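Blanket Drive Closes With a Full Hall and One Very Long Argument About Folding

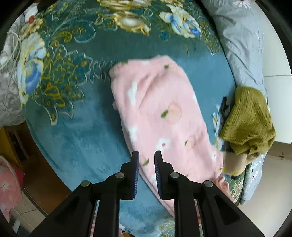

The winter bedding collection at the Sutavham community center wrapped up on Friday with 53 blankets, a heap of smaller throws and baby-size fleeces, and a difference of opinion over folding that outlasted the coffee.

The collection started in February after a cold snap sent several families to the center asking for something warmer than what they had. Roos Wouters, who runs the front desk, put a sign in the window asking for "clean bedding in good shape." She now says she would word it differently.

"People have their own ideas about good shape," she said. "We got an electric blanket with no plug. We got half of a sleeping bag, and I would still like to know where the other half went."

The rest was better than that. Fleece made up most of the pile, and most of the fleece had flowers on it. Large flowers, small flowers, flowers with gold trim, flowers of no species known to the local garden club. Anyone hoping for plain gray was directed to a single plain gray blanket, which left the building within four minutes.

Fruit also did well. Soft pink fleece with peach-colored fruit on it was popular with the under-sixes, one of whom lay down on the sorting table and declined to be moved until her mother had signed for it.

Everything donated was washed before it went out, at Kuipers, the laundromat on the corner, which gave the center free use of two machines after 5 p.m. Owner Frans Leemans said he was glad to help and that he has never cleaned so much lint out of a filter in his life. He has kept some of it in a bag. He did not say what for.

The trouble began with the folding. Patricio Mansilla, who worked in hotels for 17 years, prefers to spread a big blanket over a bed, lay the small one on top, and fold the two together so that each family gets a set. Pornthip Paisan rolls. A roll, she maintains, fits in a tote bag, stands up on a shelf and does not slide off the pile the moment someone opens the door.

"It slides if you fold it badly," Mansilla said.

"It slides," said Paisan.

A timed trial was held Friday afternoon on the two spare beds in the back room. Mansilla won on neatness. Paisan won on speed and then on speed again, after a recount was requested. Fleece, both agreed, is a difficult material - it clings to your sleeves, it clings to other fleece, and the corners are never where you left them.

By closing time over 40 households had picked up bedding, some of it folded and some of it rolled. Minoru Ebihara, who came in for one blanket and went home with three, said he had not noticed which kind he got. "They're on the couch now," he said. "The dog is on them."

Leftover throws can be picked up at the front desk on weekday mornings until they are gone. The center is not taking any more bedding this season, although Wouters would make an exception for the plug.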